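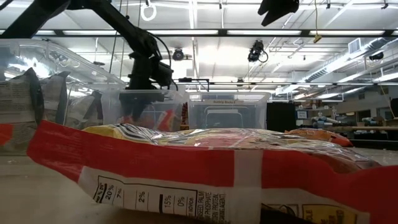
Subject: Re: [surura-readers] Is Mulcahy stronger than the Captain?
From: Kekeli Atinga
Date: December 2019

Hi all,

Great question, and I've been waiting for an excuse to write this one up! First the bit I'm replying to, for anyone who gets the digest:

> I just finished volume 9 and I'm confused about Mulcahy. In the
> Budville arc she loses to the Captain in two pages, and then in
> the salt tunnels she holds off the whole night watch by herself.
> Did she power up off-page, or is the author just being loose
> with it? Also does Tritanard count as a weapon or a character?
> The wiki lists it as both and the page has been locked since
> September.

She doesn't power up. What changes is which hand she's using. Go back to the Budville fight and look at the panel where she catches the lantern. It's in her left hand, and the Surura mark is on the left, so she can't open it without dropping the lantern on the kids under the stairs. She fights the entire thing with the mark closed! I missed that on my first two reads and just about fell off the couch on the third.

In the tunnels there's no one to protect and both hands are free. The mark gives her the echo sense (she hears a step before it lands), plus the short burst of speed that we see again in chapter 167. The burst lasts 21 heartbeats according to her teacher, and if you go through the tunnel fight she really does stop to breathe right where she should. Somebody was keeping track.

So for Mulcahy vs. the Captain, mark open, I'd say she takes it if it's over fast. If it drags on, he wins. He has the armor and the reach, and he has been doing this for almost 300 years, even if he naps through most of them. His regeneration also works in the dark, and I think people forget that when they put him below the Bell Twins.

On Tritanard – I'm firmly in the "character" camp. Yes, it's a spear. But it refuses to be thrown in the harbor chapter, and later on it turns in her grip so the flat of the blade hits the boy instead of the edge. The translation I have says "the spear slipped," and the older fan version says "the spear turned away." I don't read the original well enough to settle it, so if someone here does, please please check the bottom of that page for me. If "turned away" is right then the vow at the end of volume 6 was made to Tritanard as well as to Mulcahy, and the shrine scene reads completely differently.

As for the wiki, the lock is on the infobox only. You can still post on the talk page, and I put my lantern notes there under "Budville, left hand." Add to it if you spot other panels. I'm especially unsure about the rooftop chase, where the mark seems to switch sides for one page – could be a flipped panel in my printing.

Oh, and don't read the character guide before volume 11. It gives away who the Captain was named after in the very first line of his entry, and that reveal is so good.

Kekeli

--
To change your digest settings, send a blank message with "digest" in the subject line.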